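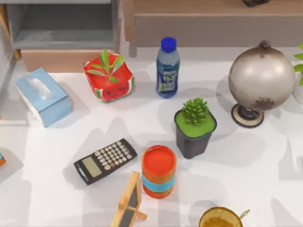
Ticket 2266: Stimulus timing drift in attention task, Testing Room 29

Status: Resolved
Opened by: Hiu-tung Kwok, Cognitive Neuroscience Laboratory
Assigned to: Pin-yu Wan, Research Computing
Opened: January 30, 2023

Reported problem
The visual cue and the matching tone no longer start together. The gap grows during each block and reaches 198 ms by the final trial. Reaction times from the Westumel attention study cannot be used until the fault is corrected. Sessions recorded in December were not affected.

Action taken
The Dritik presentation software was restarted and a test block was run with no participant present. The drift was still there. The response box was replaced with the spare unit, with no change.
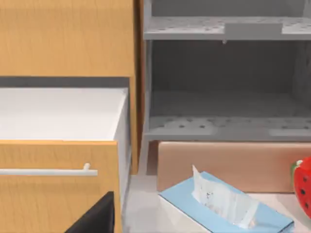 The event log was then compared with the trigger record from the Brernex amplifier. Trigger times were correct throughout – the delay was confined to the audio output. The sound card had been set to a different sample rate from the tone files during a system update. The original rate was restored, and a full run of 1859 trials was completed with no measurable drift.

Follow-up
The laboratory manager, Feng-yi Man, has approved the return of the room to normal booking. Automatic updates on the stimulus computer are now switched off during data collection periods.

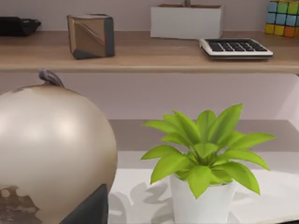

Can the affected sessions be corrected afterward?
Only the visual trials can be kept. Trials with a tone should be left out of the analysis and the session repeated where the ethics approval allows.

Ticket closed by Pin-yu Wan.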